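Search the manual Go

Section 4: Setting up your Flokow kitchen scale

The Flokow will weigh anything up to 2,000 grams, provided you have done the steps below in order. It can tell when you haven't.

1. Put the scale on a hard, level surface. Carpet is not a surface. Neither is a stack of cookbooks, however level it looks.

2. Slide in the battery, plus side up. The display shows 103 for a moment. Your scale has not weighed a ghost – this is the version number.

3. Hold ZERO until the display blinks, then wait 15 seconds. Do not lean on the counter. The scale will count your elbow.

4. Choose grams or ounces with the UNIT button. The scale remembers your choice until the battery comes out, at which point it goes back to grams and says nothing about it.

NOTE: A new scale drifts a little during its first day. Check it with something whose weight is printed on the package, such as an unopened bag of sugar. Fruit makes a poor test weight, as no two pieces agree, but it is fine for practice.

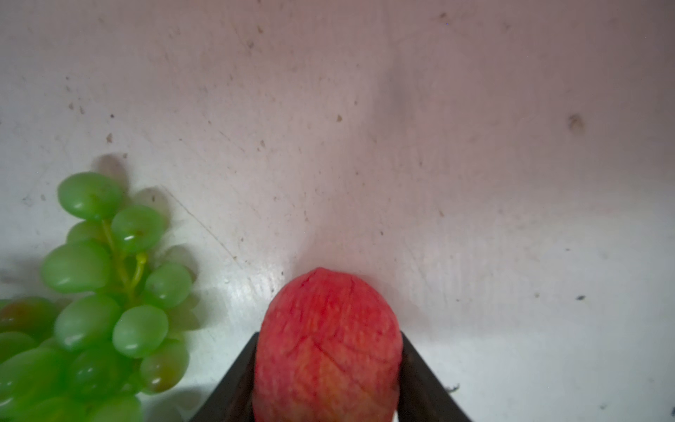 Fig. 4-2. Red apple and green grapes.

5. Weigh loose items in a bowl. Set the empty bowl on the scale, press ZERO, then add the food. Adding the food first and the bowl second is a popular method and gives you the weight of nothing useful.

CAUTION: Never rinse the scale under the tap. Wipe it with a damp cloth. The Pronus cover (sold separately, naturally) keeps off flour but will not survive a dishwasher, and neither will the scale.

If the display shows "Lo," replace the battery. If it shows "Err," take everything off and go back to step 3.

We use cookies to improve this site. Accept Manage

Contact Bavov Support | © Bavov | Back to top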